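Ladby site, control assembly
Monthly walk-through checklist, button station test cell
Month: November
Completed by: Harish Maurya
Reviewed by: Manju Bansal

1. Floor stripe visible and unbroken
OK. Repainted near the door.

2. Walkway clear of carts and cartons
Not OK. Two Dallent cartons left by the pillar at shift change. Moved while I was there.

3. Arm stops when the cell stop is pressed
OK. Tested 3 times, twice from the operator side and once from the aisle.

4. Speed limit set for shared work
OK. Still at the setting agreed with Pernunov. Please do not change it to catch up on a late order.

5. Operators signed off on the new procedure
Partly. 4 people still need the second session. Until then they can load and unload but should not restart a test.

6. Job rotation
Comment: Before the arm came in, one person pressed buttons for most of a shift, 100 boxes on a busy day. Sore thumbs and wrists were the usual complaint. Those have dropped. What I hear now is that watching is tiring in a different way, and two people asked for shorter turns at the cell. I would try one hour and see.

7. Worktable tidy, cables secured
Not OK. Cables need to be tied back.
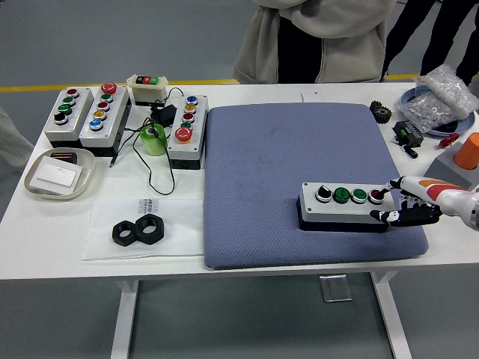
Loose nuts and small parts should go back in their trays before the arm is started. Srivastava has offered clips that fit this table. Manju to order.

8. Test records filled in
OK, but the reject column is being left blank. If a button feels stiff to the person checking it by hand, write that down even when the arm has passed it.

9. Lighting
OK.

Open items: 2, 5, 7, 8. Next check same shift, 2 p.m.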